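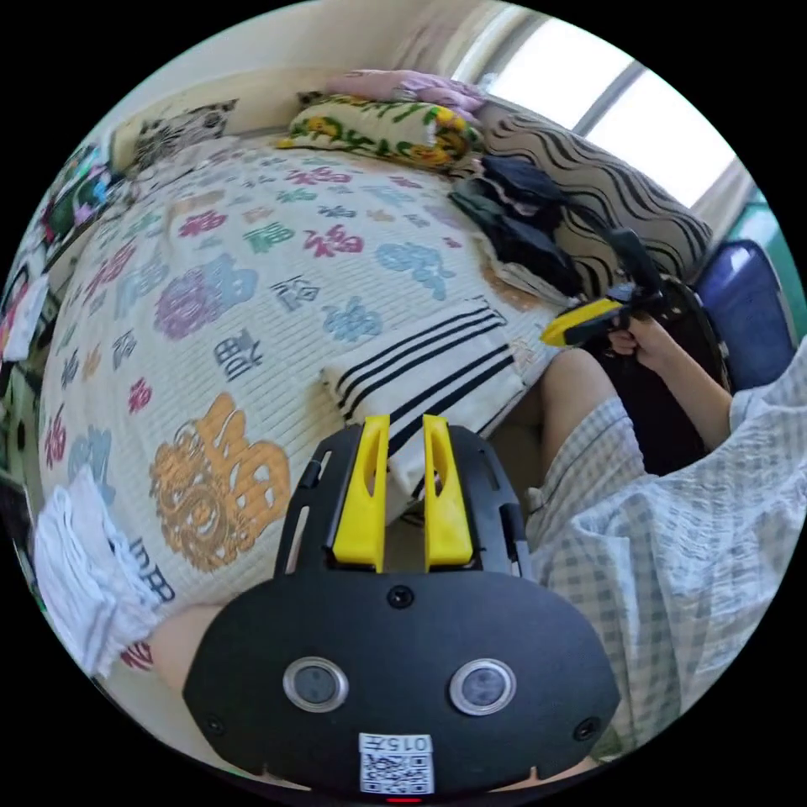 Equipment Plan and Budget, Second Half of the Grant Period

7 November 2025
Submitted by Urmas Dambrauskienė, Equipment Planning, Plundivberg

This report covers the purchase and use of hand-held grippers under the household manipulation grant from the Adomaitis Fund. It also sets out the purchases we ask the Fund to approve for the remainder of the period.

Current equipment

The project holds 15 pairs of hand-held grippers, all with yellow two-finger ends on a black body. Each body carries a printed label with a QR code, and the asset register is keyed to that label. Operators work with one gripper in each hand. Recording is carried out in furnished homes, including bedrooms, where the bedding, towels and clothing are those of the household.

The register was checked in full in May and reconciled with the delivery notes from our supplier, Jarnemell. One pair remains listed under an old label number and will be corrected at the next service.

Spending to date

Spending on grippers and spare parts stands at 90 percent of the approved line. Fingers account for most of the spare parts cost. The original budget assumed one replacement set per pair for the whole period, and this was too low for work with cloth and household goods. Storage cards were also underbudgeted. The shortfall was met from the travel line, as agreed with the Fund's office.

Proposed purchases

We request approval for the following:

Replacement fingers, 40 sets, to be held at the Zollberg store.
Storage cards, 200 units.
One calibration stand, so that grippers returned from homes can be checked at Zollberg before they are sent out again.

No additional gripper pairs are requested. Kęstutis Kuusk reviewed the booking records and found that pairs were idle mainly while awaiting fingers or inspection. An increase in the number of pairs would add to the inspection queue without adding recording hours.

Delivery and risks

Jarnemell has quoted a single delivery for the fingers and will hold the price until the end of the quarter. The calibration stand is made to order and will arrive later. Until it is in place, checks will continue to be done by hand, and the recording schedule allows for this.

A revised budget table will follow once the Fund has confirmed whether storage cards may be moved to the consumables line.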